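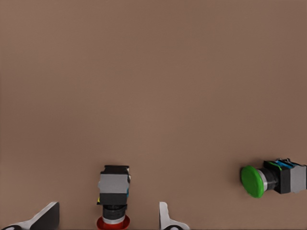 Figure 2. Rendered view of the brown tabletop, with the gripper fingers at the lower edge.

4.2 Legal responses to the sale of extremist memorabilia

National rules on the trade in objects linked to extremist movements fall into two groups. In the first, display or sale is a criminal matter, and the statute names the symbols or organizations concerned. In the second, the trade is lawful unless it can be tied to incitement, and control is left to market operators. Van Beek and Holloway refer to these as listed and unlisted regimes, and we keep their terms.

The distinction matters for small markets. Under a listed regime, a fair organizer can check a stall against a written schedule of prohibited items. Under an unlisted regime, the organizer has to judge the seller's purpose, and our interviews suggest that most do not attempt this. Of the 73 organizers who completed the questionnaire, 2 had ever asked a vendor to remove an item. Both worked under listed regimes, and both acted after a visitor complained.

Online platforms follow a different pattern. We searched 3000 archived listings from two auction sites, Rekano and Lurnevora, using the keyword set given in Appendix B. Each listing was coded for object type, stated origin, and any disclaimer by the seller. Disclaimers were common on Rekano, whose terms of sale require a statement of historical interest for military items. The wording was nearly identical across sellers and appears to have been copied from the site's help pages. Lurnevora has no such requirement. Its sellers more often described items by maker and year and left out the political context entirely.

Coding was done by two readers working separately. Disagreements were settled in discussion, and 99 listings were dropped where the text was too short to classify. Reproductions caused the most difficulty. Many statutes do not say whether a modern copy counts as a prohibited object, and sellers use the words "replica," "style," and "reissue" without any fixed meaning. We coded all three as reproductions.

Community groups entered the process mainly as complainants. Few of the statutes reviewed gave them formal standing, although several allowed a prosecutor to accept a written report from any resident. In the Rizk case, discussed in Section 5, a report of this kind was filed in August and led to an amended vendor contract but no charge. The Bornholm workshop paper treats that result as a failure of enforcement. We are more cautious, as the contract was still in use when our data collection closed in April 2025, and its effect on later fairs has not been measured.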